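Plonley Tabletop Pantry Set
Product code 364
Category: Kitchen activity and daily living

$139 per set, GST included
Availability: in stock, ships from our own store
Price current at March 2, 2022

Overview

The Plonley Tabletop Pantry Set is a group of everyday kitchen items for tidying, sorting and clearing-up practice at a table. It is used in life skills rooms, school support units and community kitchens, and by some families at home. Everything in it is ordinary household size. Nothing has been scaled down for children or made lighter than it would be in a normal pantry.

The set comes without dry goods. Most rooms already keep rice on hand, and uncooked white rice is what the activity cards were written for.

What is in the set

Nullamel container, large, pale yellow
Ganari tray, red plastic, raised sides
Ganari tray, black, square
Mkhize storage bin, clear plastic, rectangular, with lip
Plates, pale blue-green, in two shades
Blank white labels, one sheet
Activity cards, one pack

The Nullamel container

This is the bulky item in the set. It is a large cylinder with a rounded end and a matte finish. The colour is a pale yellow, slightly mottled, and small dark specks in the surface are normal for it. We do not treat the specks as a fault and will not exchange a container on that ground alone.

The container can be used standing up or lying on its side. Several of the cards ask the person to take it from the shelf to the table, hold it clear of the other items, and set it down again without pushing anything over. It is wide, so people with smaller hands will want to use both. For a first session, put it out by itself and bring the other items in afterwards.

The trays

Both trays are from the Ganari range. The red one is a plastic tray with raised sides and takes the plates. It can be carried loaded. The black one is square and is meant for the rice, which shows up well against it, including the grains that end up at the edges.

Tip the rice into a pile near the middle of the black tray to begin. Loose grains will spread out as soon as anyone starts work. Keep a brush and pan nearby, and expect to sweep the floor too.

The two trays are sold separately as replacements. Please state the colour when ordering. We had a batch of mixed cartons last July and it caused a lot of returns, so the colour is now printed on the outside of the box.

The storage bin

The Mkhize bin holds 4000 mL. It is clear, so the contents can be checked from any side, and has a lip around the rim for lifting. A white label can go on the inside of the wall or the outside. Inside is better if the bin is going to be wiped down often.

In the card pack the bin is used for wrappers and other light rubbish. It can also hold packets, tea towels or cutlery. The cards numbered for beginners only use wrappers.

Setting out the table

Any steady table will do. Leave some bare tabletop between the pieces for a first session and close the gaps as people get more confident. The usual layout has the bin and both trays together on one side, with the plates stacked in the red tray and the rice in the black one. The yellow container starts close to the rice, so that it has to be moved before the tray can be reached properly.

If you are working with someone who favours one hand, turn the whole layout around. The cards show both versions.
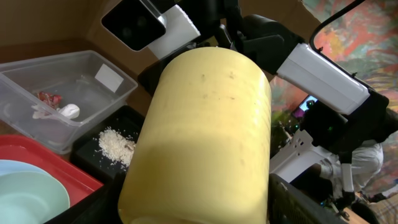 Emil Kofler wrote in to say that his group found the yellow container the hardest part of the set and the rice the slowest, and that he would have liked a second black tray in the box so one person could be pouring while another swept up. He also asked for the container to be sold by itself. Both requests have been passed on. The container is now listed as a spare (see below), but the set still comes with a single black tray.

Suggested order for a session

Start with the wrappers. Scatter a few on the table and have them picked up and dropped in the bin. Crumpled ones are easier to grip than flat ones.

Move on to the plates. Stack them in the red tray, lift them out, stack them again. The two shades let you ask for one plate or the other by colour — mint green on top, lighter blue underneath, then swapped.

Then the container. Ask for it to be lifted away from the black tray and put down somewhere else on the table. Once that is going well, ask for it to be put back in exactly the same spot.

Leave the rice until last. Gather the loose grains back to the pile with a hand or a soft brush. A full session takes as long as it takes, and plenty of groups only get through the first two parts on a given morning.

Cleaning and care

Wash the trays and the bin by hand in warm soapy water and dry them with a soft cloth. Wipe the container with a damp cloth. Do not use scouring pads on the container, as they leave shiny patches on the matte finish that can't be put right. The plates can be washed with your other dishes.

Throw out rice that has been on the floor. Rice used at the table can go into a sealed jar marked for activity use and should not be cooked afterwards. Check the jar before each session and replace the rice if there is any sign of moths or damp.

Labels will lift if they are soaked. Press them back down while the wall is dry or put on a fresh one.

Storage

The bin will take the card pack, the labels and a few clean wrappers between sessions. Stack the plates in the red tray and put the black tray underneath. The container doesn't fit inside anything else in the set and needs its own place on the shelf. Store it upright if the shelf is likely to be bumped.

Keep the set out of direct sun. The yellow fades over a few summers in a north-facing window — it does not affect use, but a faded container next to a new spare will look like a different product.

Safety

Dry rice on a hard floor is slippery. Sweep up before anyone walks around the table.

The set is not suitable for children under three. Supervise anyone who may put rice or wrappers in their mouth.

Do not stand on the container or use it as a seat.

Spares

Nullamel container, pale yellow: $88
Ganari tray, red or black: price on request
Mkhize storage bin, clear: price on request
Plates: sold as a matched lot in both shades, price on request
Label sheets: no charge with any other spare
Card pack: no charge with any other spare, postage only if ordered alone

Spares are sent in plain packing without a display box. We don't sell a lid for the Mkhize bin.

Delivery and returns

Sets travel in one carton. The container is wrapped separately within it. Please open the carton and check the contents when it arrives, and tell us about any cracked or missing pieces before the set goes into use.

Unused sets can be returned in the original carton. We can't take back sets that have had rice or other food in them. Return postage is paid by the buyer unless the set was faulty or we sent the wrong one.

Schools and registered providers can order on account. Put the purchase order number in the notes field at checkout, and include the name of the person receiving the goods, as cartons left at a front office without a name tend to go missing for weeks.

Common queries

The colours are fixed. We are sometimes asked for a set in one colour throughout, but the cards refer to each piece by colour and would need to be rewritten.

Other dry goods can be used in the black tray. Lentils and split peas both work. Flour and sugar are not recommended.

The set can be shared between two people sitting opposite each other. For larger groups, order a second set and run two tables.

Related items

Ganari tray, deep
Mkhize storage bin, small
Plonley brush and pan
Plonley Laundry Sorting Set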